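Bench notebook, Grarnis room, page 231
June, evening, started just before 10

Desk night. I've been putting it off since Rekha's visit and the pile had reached the point where I was eating my sandwich standing up. Window's black already, lamp's on, and I have told myself I don't go home until I can put a sewing pattern down flat on the wood.

For anyone reading this after me (hello Satish): the way I do it is with one shallow box. Everything loose gets picked up once, looked at, and either goes in the box or goes back to where it lives. The box is the same brown cardboard one as last time, with the top edge torn all rough. Vasanthi wants me to get a proper tray. I like the box. It's low enough that I can see what's in it and if glue gets on it I don't cry.

Soft things and small things first

Began with the plushes, mostly to cheer myself up. The brown teddy is the one with the curly, nubby fabric that we all keep picking up without meaning to. I want to keep him out for now as the reference for the Kandasamy samples, because I still haven't found a cloth that has that texture and doesn't shed all over the place. Ordered two swatches from Bredavetti last month. One was too flat and the other felt like a bath mat.

The pink one on the keychain is a different story. It kept rolling over on its side every time I put it down, and I think it will always do that, the shape is just like that. Beaded loop is nice though! Xuelian, if you're reading: is this one yours or is it a Funddale sample? There was no tag on it that I could find. I'm going to hang it on the hook by the door and whoever claims it claims it.

Clear plastic wrap: out. I ball it up as I go and then the balls unball themselves very slowly and noisily behind me, so next time have the trash can next to the chair BEFORE starting. I write this every time.
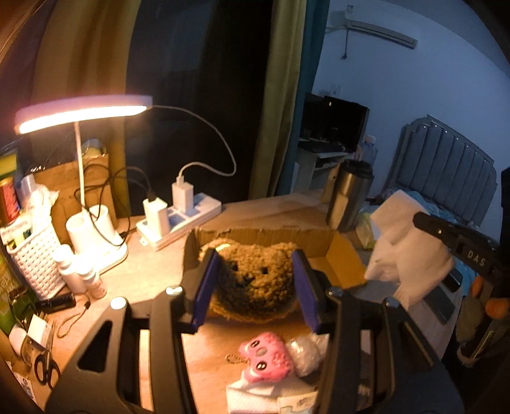
The lamp side of the desk

Left side is where it all goes wrong. It's the lamp's fault, kind of. Everybody wants to work in the light so everybody leaves their stuff in the light, and then the light is shining on stuff.

The white basket is staying. I know Purificación would like it gone, but it's woven, it's light, I can lift the lot in one go and wipe under it. What I would like is for it to stop being the place where used tissue goes to live. It's for things in use. I'll put a note on it, and the note will be ignored, fine.

Power strip: it lies slantwise across the back and I've left it like that on purpose after trying it straight. Straight, the plugs hit the wall side and the cord for the lamp gets short. Slantwise it eats more desk but nothing is pulling. The black cable is the one that annoys me. It goes around the lamp stem and over the base, and when you drag the lamp toward you the cable comes too and brings whatever's on top of it. Tried feeding it behind, came back to the same loop. To do: a clip, or some of the fabric tape, or just a shorter cable.

Also note for the supply list, we are fine for white cloths. I keep folding them and finding more.

Supplies

Cotton swabs. We go through so many of these and I had written "buy swabs" on the board on the strength of not being able to find any. Well, there's a bag. So I rubbed that off the board again. I'd like them out of a bag eventually and into a jar with a lid, they fan out every which way in the plastic and you can never get just one. If you're using them for glue, take what you need and shut the bag, please. Last winter we had a whole lot go gray from fabric dust and then I was cleaning plastic eyes with dusty swabs and wondering why the eyes looked worse.

(For the eyes: swab barely damp, small circles, then the dry end. Do not press. Satish pressed.)
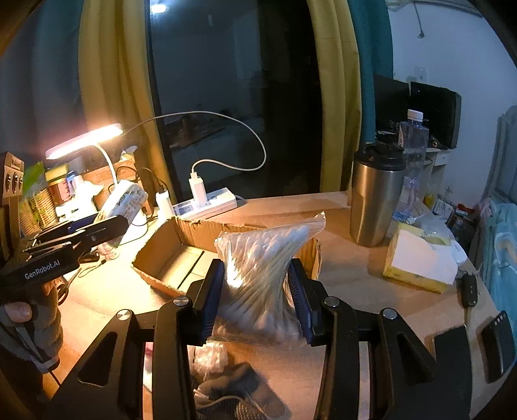 The other thing I want to sort out is where the thread snips and scissors sleep. My vote is the right-hand drawer, front, handles toward you. Vasanthi's vote is a magnet strip on the wall. I don't trust the wall. We had this same talk in the old room and ended up with scissors in the tea mugs, so let's settle it this time, even if it's her way.

Jars: tighten the lids after you, all of them. I'm not naming names but the dried-up fabric glue cost us the last half of a tube's worth of work on the ears, and I had to unpick and start over with a needle. Sewn ears are better anyway. There's a paragraph on this on page 32 with the stitch drawn out, badly, by me. The drawing is upside down but the stitch is right.

Desk lamp verdict: good light, a bit fierce on anything white. Shiny plastic bounces it straight back at you. For color matching I still go to the window in the morning, I don't believe anything I see under it, and I picked a completely wrong brown that way for the first Kandasamy bear.

To do, whoever gets here first
Ask Xuelian about the pink keychain
Clip for the black cable
Jar for swabs (wide mouth, my fingers don't fit in the tall ones)
Email Bredavetti, ask for the nubby cloth again and describe it better this time
Scissors: drawer or wall, write your vote under here

Drawer. (me)

Stopping now, back hurts. Haven't done under the desk and I'm not going to tonight. Rekha has the spare key if anyone needs in early.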